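Disclosure Rules Need a Reading Test

Regulators treat a small-print disclaimer as a cure for a misleading headline. I think this is a mistake, and the fix is cheap.

Take a price claim for an appliance plan sold by Dellex. The headline gave a monthly fee. A footnote of 94 words gave the setup charge, the minimum term and the conditions for ending it early. Every fact a buyer needed was on the page, so the ad passed review.
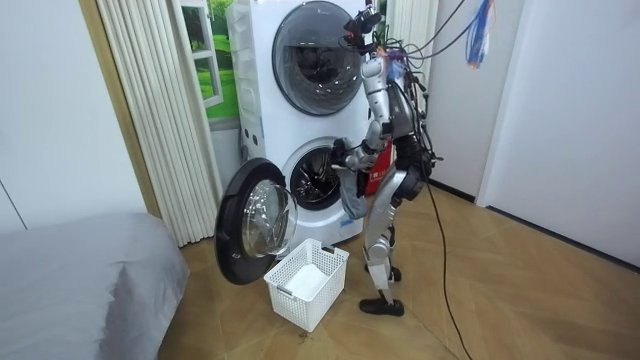 Photo: Karine Gosselin / Lekota

Review of this sort checks for presence. It asks whether the text is there, how large it is and how long it stays on screen. It does not ask whether a person who saw the ad can state the total cost afterward. Those are separate measurements, and only the second one bears on harm.

In February, Kinness showed the ad to 300 adults and asked each of them for the full first-year price. The correct figure was $604. Most gave the monthly fee times twelve and left out the setup charge. A second group of 200 saw a version with the total in the headline, and most of them got it right.

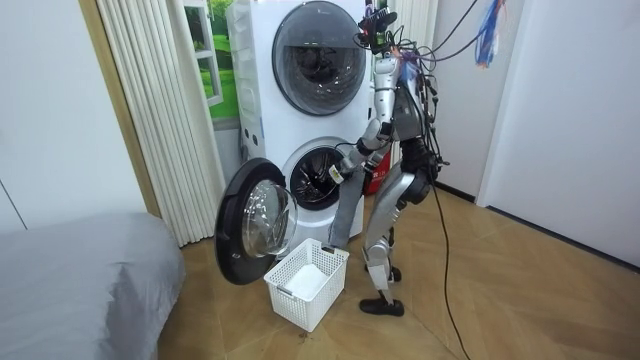 What a test would require

An advertiser making a price claim would file a short comprehension result along with the copy. The sample can be small. The pass mark should be fixed in advance by the regulator and applied to all sectors alike.

The usual objection is cost. Firms already test ads for recall and intent to buy, and one more question adds little to that bill. A stronger objection is that firms will word the question to suit themselves. The regulator should therefore write it, and should publish the wording before the first filing is due.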